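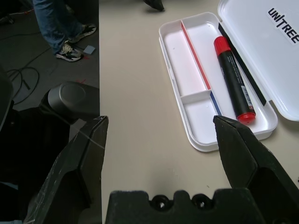

Someone from the Vavdale group wrote in on Wednesday to say their gripper kept losing the marker on the way out of the tray, and could it please be the motors? I love this question, and my money is on the fingertips. We chased the same fault for most of August, so here is how to track it down on your own arm.

First, stop the arm and cut power to the gripper before your hands go anywhere near the fingers. The stop button alone won't do — ours once closed again as soon as the program resumed.

Now look at the tips under a bright lamp. Scratches are normal. Stray fibers or bits of tape are worth picking off with tweezers, then wipe both pads and let them dry.

Power up, open the fingers all the way and run 10 slow grasps on a marker lying diagonally in its compartment. Watch the finger nearest the tray wall. If it touches the rim first, the controller reads that contact as a grip and lifts too early (this was our whole problem!). Our log had 49 drops in 714 tries, nearly all of them at the end of the tray.

The fix is lovely and simple. Shift the grasp point 20 mm toward the middle of the marker, turn the wrist to match its angle, and save that as a new pose. In the Csonka software it's under Poses, then Duplicate. Skanance users have to type the offset in by hand.

Run the slow grasps again. Still dropping? Check the finger screws next, then the cable at the wrist — the Gusilow arm had a loose connector there that only showed up when the wrist was turned.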